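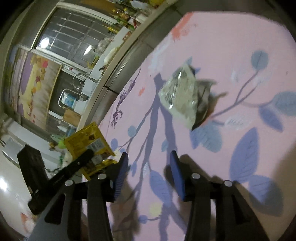 Bogdan Kołodziej wants it known that he never meant to sell tablecloths. Printed cotton was for shirts, he told me, the tables just got there first, and by then he had 71 bolts of it in a back room in Curmont and the rent due.

Quick walk through the back room, then. Shelves to the ceiling. A kettle. Bolts stacked ends out so you can read the paper tags, most of which have faded to nothing. He knows them anyway. Pulls one, shoves it back, pulls the one under it.

What's happening with floral prints is simple enough. They're back, again, and the people who kept the old patterns are suddenly getting phone calls. For years it was all plain. Oatmeal, slate, that sad green. Hotels wanted plain, cafes wanted plain, and the print works at Givomov went from three shifts to one and then to a half day when there was an order. Now it's leaves. Branches. Big loose peonies that look like somebody was late for a train when they painted them.

The Givomov works keeps its designs in a long room over the dye kitchen. There are 581 of them in the register, gouache on paper mostly, a few on the backs of invoices. Nobody signed anything before the war and hardly anyone did after. You open a drawer and there's a sprig of something, gray on cream, with a coffee ring on it. The coffee ring did not go into production. Some mistakes did – one rose pattern has a stem that goes nowhere, every repeat, for forty years of curtains.

Repeats are the hard part. A painter can do a lovely branch in an afternoon. Getting that branch to meet itself at the top and bottom of the roller without a stripe showing up across the room, thats a week. Sometimes two. They used to pin the drawing on the far wall and squint at it from the doorway. They still do.

Then money. Bokar, the mill that weaves the base cloth, won't start a loom for less than 3,000 yards, and a small shop can't touch that. So the shops club together. Bayram takes the heavy stuff for cushions, Kołodziej takes the light, somebody has to take the colors that nobody asked for. Last September it was mustard. He still has the mustard.

Color is where the arguments are. The old dyes went off in the sun and customers today won't stand for it, but the new ones come out a bit loud, so the printers knock them back with gray. Ten tests for one background, he said, was not unusual. Almost all of them go in the rag bin. I asked for one and got a pale blue square, stiff as card, with a pencil note on it I can't read.

Does it last? He shrugs. The last floral boom ran six years and ended overnight, or it felt that way from behind a counter. Bayram has gone in deep, new cutting tables, a second van. Kołodziej hasn't. He bought a better lamp.

If you're buying: look at the back of the cloth first. Check the selvage, there should be a row of little colored dots, one for each screen. Wash a corner. Hold two widths side by side and see if the leaves line up, and if they dont, ask for the next bolt and not a discount.

The shop closes at five. At ten to, a woman came in with a chair seat in a carrier bag and wanted something with birds. He had three with birds. She took the mustard.

6 min read

Get our letter every month. Enter your email to sign up. You can unsubscribe at any time.

Related
The dye kitchen at Givomov, before the pipes went
What to do with half a curtain
Curmont's last button shop
Why is everything oatmeal?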